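Newsroom > Product News > Software

Clatbridge releases Stivov 3, planning software for two-arm work cells

MURKUVPORT, May. I've been waiting a long time to write this one! I'm Robel Alemneh, I look after the planning team at Clatbridge, and Stivov 3 is ready for anyone who runs a pair of arms over one table.

The big change is the shared planner. In the old version each arm got its own path and a second pass checked for bumps (slow, and a bit nervous near the middle of the table). Now both arms are planned together, and a new plan comes back in 300 milliseconds on our office workstation. We ran 490 tabletop layouts through it before calling it done, mostly small stuff like pens, cups and puzzle cubes, and I lost a fair few lunch breaks to the odd ones.

We also rewrote the grasp editor. You can drag a grip point, replay the last 100 plans and see where two paths got close. Avcı, our first outside test site, asked for that replay window about once a week, so thank you, and please enjoy it!

Stivov 3 is a free update for current license holders. New licenses go on sale this month through the Clatbridge site.
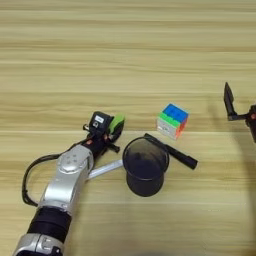

Two arms, one cup, one cube.
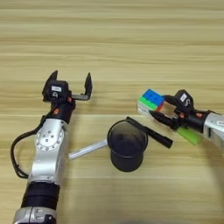
Can I keep my Stivov 2 project files?

They open in Stivov 3 as they are, and the software saves a copy in the old format the first time you edit one.

14 shares | 3 comments

Get Clatbridge news by email. Unsubscribe at any time.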